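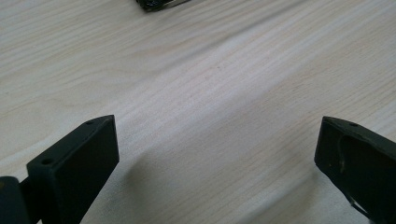 Two black fingers over the bench at Flinda, nothing between them yet.

Home Projects Opinion Workshop Diary Contact

We use cookies to remember your preferences. Accept / Manage

I've lost count of the people who've asked me why I don't just buy a gripper. Hugo Ortuño asks every time he wanders past my end of the shared workshop, usually with a biscuit in his hand. Fair question! You can get a decent one delivered, plug it in and be picking up blocks by teatime.

But I reckon buying your first gripper is a mistake, and I'll happily argue it with anyone at Flinda. Mine has chunky fingers with squared-off tips, and there's a curved scoop in the inside face of the right one that I redrew 16 times (my partner stopped asking what I was doing in the garage after the second). All that fiddling taught me more about holding things than any manual has. I used to think grip was about squeezing harder. Now I look at the shape of a thing first, a mug or a dowel or whatever, and work out where it wants to be held.

Iker Vallejo disagrees, and he's no fool. He says hobbyists waste months on hardware when the interesting bit is the software, and he'd rather I'd spent $222 on something finished and got on with it. Maybe so, if you've got a deadline. I haven't got one. I've got a pale timber table, a box of screws and most evenings after seven, and I'm still not keen on the screw holes, so they'll be moving again in October.

Get our workshop newsletter. Enter your email to subscribe.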